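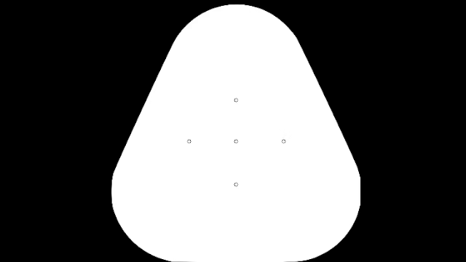 How to Make Your Own Guitar Picks From Old Plastic Cards

I lose guitar picks the way other people lose socks. Last January I cleaned out my desk and found a whole stack of expired gift cards and library cards, and it hit me that I was sitting on a year's supply of picks. I've been making my own ever since, and I haven't bought a bag of them in months. It takes a few minutes per pick once you get the hang of it, and it's a really nice job for a rainy evening with a record on!

What you need

Old plastic cards (gift cards, hotel keys, store loyalty cards)
A pick you already like, to trace
A fine permanent marker
Sharp scissors
Sandpaper in 220 and 600 grit
A scrap of denim or an old T-shirt

Skip anything with a chip in it, and skip credit cards completely unless you're fine with bits of your account number turning up at band practice. Gift cards are the best place to start. My favorite so far was a Brilotano coffee card – stiff, a little glossy, and it came out with half a cup of latte printed on it.

Step 1: Trace your shape

Lay your favorite pick on the back of the card and draw around it with the marker. Hold it down hard with one finger so it doesn't creep. I can get 9 out of a card if I flip every other one upside down, but for your first try just do three or four and leave yourself plenty of room.

If you don't own a pick you like, borrow one. You can draw a shape freehand, but mine always come out lopsided and I end up sanding forever.

Step 2: Cut it out

Cut the card into rough squares first, one pick per square, and then go around each outline. Stay just outside the line. Turn the card instead of the scissors, especially on the curves, and take small snips near the tip. Kitchen scissors will do, but small craft ones are a lot easier on your hand (I use a cheap Usside pair I got for wrapping presents).

There are also punch tools that stamp out a pick in one squeeze. I tried a friend's and it's great fun, but it only does the one shape and I like mine a bit bigger.

Step 3: Sand the edges

Do not skip this! A freshly cut edge will click and scrape on every string. Start with the 220 and rub the edge along the paper in a rocking motion, like you're striking a match very slowly. Do both faces. Once the marker line is gone and the shape looks even, switch to the 600 and go all the way around again.

Then rub the edge back and forth on the denim for a minute or so. You want it to feel slick when you run it over your lip. Yes, your lip. It picks up rough spots your fingertips miss.

Step 4: Play it

Strum some open chords, then pick a slow scale. If it catches, it needs more time on the fine paper. If it feels floppy, the card was too thin, and you can keep that one for ukulele or super soft strumming.

You can glue two cards together for a heavier pick. Rough up both sides first, use a thin layer of super glue, and leave it under a stack of books overnight before you cut. My Baysal bookstore card glued to an old gym card is the closest thing I've got to a proper heavy pick, although it did split after a few weeks.

A few extra tips

Want more grip? Scratch a crosshatch pattern in the middle with a pushpin.

Make a batch of 10 at a time. The setup is the annoying part, and you're going to lose half of them in the couch anyway.

Wipe up the plastic dust with a damp paper towel when you're done – it gets everywhere.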